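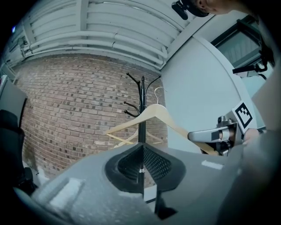 Budgeting for handheld gripper collection: what have I left off the list?

Khurram Memon

We are planning a purchase for a household manipulation project and I have to submit one figure for the year. The tasks are ordinary ones: taking clothes hangers off a coat stand and putting them back, moving items between table and shelf, opening drawers. Target is 3000 accepted demonstrations by July. Two-handed where the task needs it, otherwise one.

Current list:

- two pairs of handheld grippers with marker cubes (one pair in use, one spare)
- head camera and strap
- recorder with screen, arm mounted
- cables, storage, charger
- props: coat stand, hangers, small table, shelving

The quote from Tralline covers the first three lines. The props I have put down as petty cash. Finger pads are quoted separately at £873 for the year's supply, which seems high for rubber. Is that line realistic, and is there anything people usually forget? We already have the robot arms, so those are outside this budget. The room is also ours.

Jana Petersen

The pads line is plausible. Pads wear fastest on thin, hard objects, and a hanger is both. The pattern on the inner face goes first, then the part slips in the jaw and the operator squeezes harder to compensate, which shows up in the width signal. Ask the supplier for the price per pad and for the pad version number. If the arms will carry the same finger profile, they need pads from the same version, so the quantity should include them.

Missing from your list, in order of cost:

1. Operator time. At 20 seconds a demonstration, 3000 of them is just under 17 hours of recording. That is the smallest part. Resetting, walking, re-hanging, failed takes and calibration take longer than the recording. Run a half-day trial with the real task and use the measured rate. Do not use the length of the clip.

2. Rejects. Plan for 30 per cent at the start if your operators are new. Most of ours were tracking loss: the marker face turned away from the camera or was hidden by the object. A coat stand is awkward in this respect, as the pole and hooks pass between the hand and the head view.
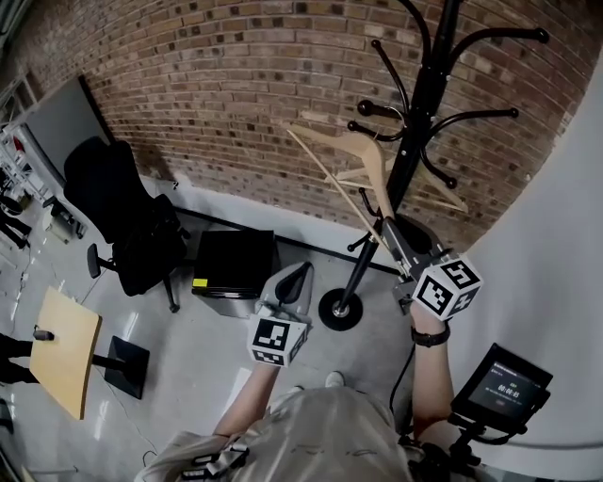

3. Cable strain relief. Anything that loops from the hand to the recorder gets pulled at the connector. Buy spare cables of the exact length quoted, and right-angle plugs if the recorder will take them.

4. Marker replacement. Printed faces scuff. Get a spare set of cubes, pre-measured, and budget the time to recalibrate after a swap.

5. Storage. Two hand streams and a head stream per take. Work it out from your own bitrate, then double it for the backup copy.

On props, take them out of petty cash and give them their own line. You want several stands and several kinds of hanger, or the policy will learn one stand. Wooden hangers differ a good deal in thickness. Buy them before the trial so that the jaw opening can be checked against the thickest one.

I would also question the second pair as a spare. Two pairs from one order tend to share the same fault. One pair plus a parts kit (fingers, pads, springs, one cube) was cheaper for us and got us going again sooner.

Lenz

Get the Plesik ones, we paid less and they are fine. Didn't need a recorder with a screen either, just a light.

T. Jikell

Disagree with the above about the screen. A running time display on the arm lets the operator confirm the take has started without putting either gripper down. With a light only, we lost a full morning to takes that never opened a file. I have no view on Plesik hardware.

For the budget form: split capital from consumables. Pads, cubes and cables are consumables in most finance systems and can be topped up mid-year. Grippers cannot, at least not where I work.

Comments

Khurram Memon: Thanks. Trial is booked. I have moved the pads to consumables and replaced the second pair with a parts kit. Tralline will quote pads by version.

Lenz: fair point on the light

Jana Petersen: Ask them for the lead time on springs as well. Ours was longer than for the grippers.

Related

Renting or buying a head camera for short projects
How many spare finger pads per operator?
Depreciation of handheld collection tools
Measuring reset time in two-handed tasks

Contact | Terms | Posts remain the copyright of their authors | Back to top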